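Tresby Shared Workshop – Road Rover Build Group
Minutes of the May meeting

Print this page
E-mail this page

Meeting opened at 7.15 pm in the back room. Chair: Everett Crenshaw. Apologies were received from the two members working on the lathe rebuild. The minutes of the last meeting were agreed with one correction: the battery box is bolted to the chassis with M5 screws, not M6.

1. Matters arising

The replacement wheel hubs have been fitted. The old hubs go in the scrap bin unless anyone wants them by the next meeting. The charger has been returned to the shelf by the door and must stay there.

2. Road work

Everett reported on running the rover, which we are now calling Hamdy, on the lane. The section being used for steering work has no painted lines, so the software has to find the edges from the verge. On the left that means a strip of dry undergrowth in front of the bushes, and on the right the trees stand further back from the tarmac. Loose gravel on the right-hand side of the road was discussed at length. The edge finder relies on a change in texture and the meeting felt that gravel could easily be taken for verge. Agreed that gravel patches are to be marked by hand in the recordings before any more tuning is done.
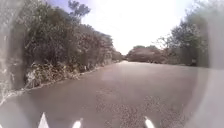
3. Camera and lens cover

The camera view is milky down both sides, and the usable part is the middle. Two causes were put forward: the lens cover and the way the camera sits behind it. It was proposed to swap the cover first, this being the cheaper job, and to leave the mount alone until that has been tried. Agreed.

The white front parts of the body come into the bottom of the view. Everett would like a fixed mask in the software. Another member would rather move the camera forward, but this means drilling the top plate again and there is not much plate left to drill. Mask to be tried first.

Bright sky was also raised. It comes out nearly white on the recordings, and tree shadow across the road is a good deal darker than the sunlit stretch past it. The exposure is at present set from the whole picture. Agreed to set it from the lower half only and compare.

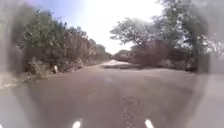
Tree shadow across the lane, with the sunlit stretch beyond it.

4. Controller

The Firo motor controller is working on the bench. The speed limit in the settings file is 3000 and is to stay at that figure until the emergency stop has been rewired. Members are reminded that the settings file on the workshop laptop is the master copy – please do not keep your own.

The steering log from the bench has 1062 lines and is mostly repeats. Everett will shorten it so that it only writes a line when the steering value changes.

5. Roadside markers

There was a discussion on whether white roadside markers could help the rover keep its position. Where there are two on the left with a thin white line between them, as on the uphill piece, there is something definite to work from. Against this, the left side is heavily darkened in that view and the nearer marker is partly hidden by plants. Agreed to treat markers as a check on the edge finder and not as the main method. 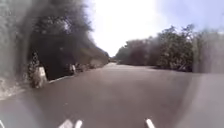 Can the rover be run on the lane by one person?
Two people are needed, one holding the stop button and one walking ahead to watch for traffic.

6. Money

The build fund stands at £72. A new lens cover comes out of this. The connectors for the emergency stop will be paid for from the general workshop budget, as the same type is used on the pillar drill.

7. Any other business

The soldering station tip needs replacing. The Grillness evening will use the yard, so the rover and its ramp must be inside by 5 pm that day. Anyone wanting a key to the back room should ask Everett.

Actions
Everett – software mask, exposure change, shorter steering log.
Lens cover – to be ordered by the workshop steward.
All – mark gravel patches in the recordings, using the sheet on the laptop.

Meeting closed at 8.50 pm. The next meeting will be in the back room at the usual time.

Print this page
E-mail this page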